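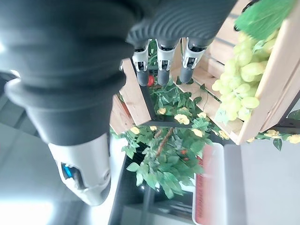 The Somadlow Culinary Center will open registration on Friday for its winter home baking program, the center announced this week. The program returns for a second season with 24 evening classes and an expanded schedule of weekend sessions on breads, fruit tarts, and holiday desserts. Ingredients will again be set out at each station before class begins, with fresh produce presented in wooden crates so that participants can choose their own fruit and greens. Recipes will be provided in print on the first evening of each class.

According to the center, 177 people completed at least one class during the first season, and 114 of them asked to be told when new dates were available. Those former participants will receive a notice by mail and may register two days ahead of the general public. All remaining places will be filled in the order in which requests are received.

"The first season showed that there is steady interest in learning to bake from the beginning, including the plain doughs that many people find difficult," said Pierina Lombardi, director of programs at the center. "We have kept the classes small and have given more of the schedule to pastry, as participants requested."

The opening class, to be held in December, will cover a basic butter crust and two fillings, one made with pears and one made with roasted squash. Later classes will move on to yeast rolls, sweet breads, layered cakes, and a filled braid that is baked in the Teixeira district at the end of the year. A full list of dates is available at the front desk and at the Gulero Street branch.

The center has also changed the length of its bread classes. Sessions on yeast dough will now run for three hours, with the first rise taking place during the lesson and the second during a short talk on flour and storage. Participants in last season's bread classes had reported that too much of the work was left to be finished at home. 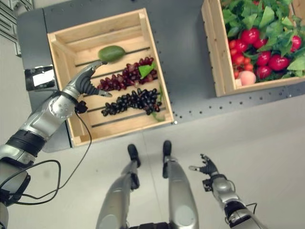 Fees and Registration

Fees cover all ingredients, the use of equipment, and a printed recipe booklet. Participants should bring an apron and a covered container for taking food home. Reduced fees are available to students and to residents over 65, who should present identification when registering.

Registration may be completed in person or by telephone. Cancellations made at least one week before a class will be refunded in full. Places canceled after that time may be transferred to another person but will not be refunded.

Persons with food allergies are asked to state them on the registration form. The kitchen handles wheat, eggs, milk, and tree nuts in most classes, and the center cannot guarantee that any session will be free of these ingredients. Two classes this season will use no nuts in any recipe and are marked as such in the schedule.

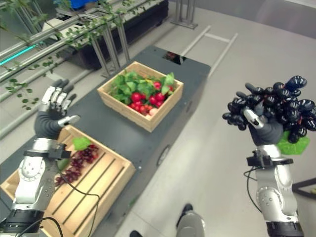
Produce crates on the table at the Somadlow Culinary Center.

Flour and butter for the season will be supplied by Jukeck, a regional mill and dairy cooperative. The cooperative will also lead an evening talk on whole grain flours, which is open to the public at no charge and does not require registration.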